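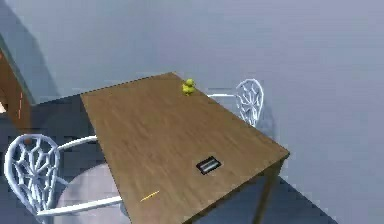
I went to the Hindix open day in November mostly for the free coffee, and I came home with opinions about rubber ducks.

Hindix has the second floor of the old Lynch building in Gavemgate, and once a year they let the neighbors come up and look around. I was expecting a big shiny arm tossing boxes. What I got was a row of folding chairs, a projector, and Sneha Kaushik driving a simulated robot around a simulated room while 4 of us leaned forward like it was the last inning of a ball game.

The room has a table in it, and a couple of white chairs with backs like spider webs, and on the table there's a duck, a pencil and a little black gadget. That's the whole world! The software has to figure out what's where and plan how to get to it, and then they shuffle everything and make it do it all over again. Sneha said they'd done 3000 versions of that table before anybody let the program near a real motor.

My first reaction (I'm not proud of this) was that I'd been cheated. Khalil Awwad, who was sitting next to me and used to fix elevators, had the same one, and he said it out loud. He wanted to know why he'd walked up two flights to watch a video game. Sneha didn't get huffy. She ran one where the planner sent the arm straight through the back of a chair, all those skinny curved bars, and she asked him what he thought that would have cost in metal. He named a number. She said higher.

So I've come around, and I want to argue for the boring demo. We've all seen the other kind, with the music and the backflip and somebody in a nice jacket. Those teach me nothing. I can't tell what was practiced, or how many tries got thrown out. At Hindix we watched 7 runs in a row and three were bad, and they left the bad ones up on the screen and talked about them. One failed because of the pencil. It's thin, it lies flat against the wood, and the program kept deciding it was part of the table. I would never have guessed that a pencil was the hard one.

I do have a complaint. The simulated floor is smooth and gray and there isn't a sock on it. My house doesn't look like that and neither does yours. I asked Maeve Flanagan, who runs the place, when they'd add some mess, and she said next year, in the voice my contractor uses. I think it should be sooner. If these things are headed for kitchens, then let's see the kitchen with the mail piled up and the dog in the way.

Still, go if they have it again. Take the stairs slowly, and ask to see the ones that went wrong.

Last updated: November

Contact | Copyright Prerkent Neighborhood Pages | Back to top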